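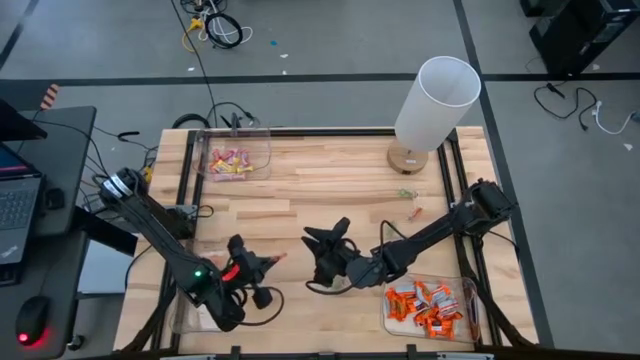 Denise Ellwood
Stock Systems Lead, Listeck

Rotating wrapped confectionery in small shops
Speaker notes, Cavesthorpe session

Slide 1. Title
Name and job, then straight on. Tell them questions are fine at any point and that the handout has the full tables. Mention the sheet going round for anyone who wants the spreadsheet.

Slide 2. Scope
Wrapped bars and countlines only. Loose sweets follow different rules and are left out. So is anything chilled. The figures come from the Sedville shops, which kept paper records until last October and moved to the shared sheet after that. We had 739 usable entries. An entry is one product, one shop, one check.

Slide 3. Terms
Best before is about quality. Use by is about safety. Nearly all of this stock carries a best before date, and staff mix the two up on write-off sheets. Ask for a show of hands on who has seen "out of date" used as a reason code. It should be split into at least two codes, past best before and withdrawn early, or the totals can't be compared between shops.

Slide 4. Where the losses come from
Three sources, in order of value: short-dated stock left behind newer stock, bloom on chocolate kept too warm, and torn wrappers. The first is larger than the other two put together. Don't read the table out. Point at the first row and wait.

Bloom needs a short explanation. Fat bloom comes from warm storage or from a temperature that keeps going up and down. Sugar bloom comes from damp. Rub the surface lightly: fat bloom tends to smear and feel greasy, sugar bloom feels rough and stays put. The bar is usually safe to eat in either case, but it can't be sold at full price and most customers will bring it back.

Slide 5. Containers
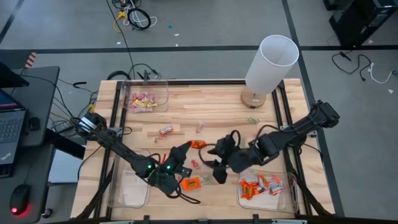 Ashley Pickering objected, when an earlier version of this talk was given, that small containers only move the problem: a shop that never empties one before refilling it will leave old bars at the bottom whatever the size. I accept the point. The gain from small clear containers depends on a rule about refilling, and the rule has to come first.

The rule we settled on: no topping up. Empty the container, check dates, put new stock at the bottom, put the old stock back on top. With bars that stand on end, new goes to the back. A full change takes longer than tipping a box in, and the timings are in the handout.

One product per container where space allows. Where two have to share, pair by date and ignore brand. Two products with the same month on them can be checked in one go.

Slide 6. Date checks
Shops were on one of two patterns. Some did a full check every 2 weeks, the rest did one bay each morning before opening. The daily group missed fewer items but left more gaps in the sheet, mostly on delivery mornings. If asked which is better, say the daily pattern, with a second named person for delivery mornings.

The marker is set at 32 days before the date on the wrapper. At that point the line gets a coloured dot on the shelf edge and no reorder is placed. The Quispe sheet works this out from the date typed in. Shops without the sheet can use the printed wheel. Multipacks get one entry, using the earliest date in the pack, and this was the commonest typing error we found.

Slide 7. Reductions

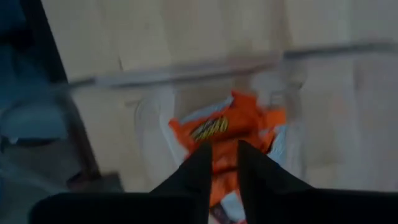
Pauline Entwistle wrote in to say that reducing by the bar is a waste of labels, and that in her shop short-dated lines only shift when sold as a fixed-price handful by the till. Our numbers neither support nor rule this out – only one of our shops tried it, for a single month. Worth putting to the room.

What we can say is that a first reduction taken late did badly. Lines first reduced with 27 days left cleared more often than lines left to the final week. The size of the cut mattered less than the timing.

Slide 8. Storage temperature
Cool, dry and steady. Keep stock off the top shelf of the back room and away from the fridge motors, which put out warm air at floor level. Put a cheap thermometer where the chocolate is and read it in the afternoon. Readings taken at opening time tell you very little in summer.

Slide 9. Known gaps in the data
Torn wrappers are under-recorded. Staff purchases of short-dated stock were logged as normal sales in some shops and as write-offs in others. Brenda Tunstall has corrected the entries she could trace and the rest are marked in the sheet.

Slide 10. Questions
Leave the reason codes on screen. If time runs short, skip slide 8 and refer people to page two of the handout. Collect the sign-up sheet before the break.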